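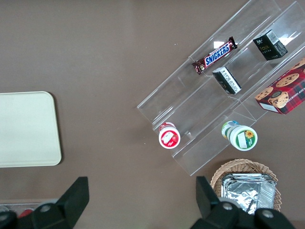
3. お菓子の並べ方(アクリル段付きスタンド使用時)

3-1 テーブルを拭く。から拭きで可。水滴が残るとスタンドの脚が滑ります。

3-2 スタンドを置く。テーブルの縁に対して斜めでもOK。手前に13cm以上あけること。

3-3 上の段にチョコバー。SNICKERSなど細長いものは棚の向きにそろえて寝かせる。ロゴは上。

3-4 小箱は上の段の奥と、ひとつ下の段へ。立てても寝かせてもよい。

3-5 クッキーの箱はスタンドに載せる。右下の部分に置く。

3-6 クリーム色のトレーは左側。スタンドとの間は広くあけておく。取り分け用のスペースなので物を置かなでください。

注意
・仕切りは透明で見えにくい。箱の角をぶつけると欠けます。
・アルコール、シンナー不可。アクリルが白く曇ります。中性洗剤をうすめて、やわらかい布で。
・直射日光の当たる窓ぎわは避ける。チョコが溶けます。

メモ
・透明ケースはトレーの手前。ふたの開け閉めは持ち上げてから。
・段の高さが合わないときは付属のスペーサー(Bilska 21)を足す。Girard用の部品は合いません。
・予備の仕切りは117番の引き出しです。使ったら在庫表に記入のこと。記入もれが5月に多かったです、お願いします。

3-7 最後に正面から見て、倒れそうな箱がないか確認。ぐらつく箱は下の段に移しす。

補充の手順は4章へ。

(2021年6月24日改訂 Vodwood 備品係)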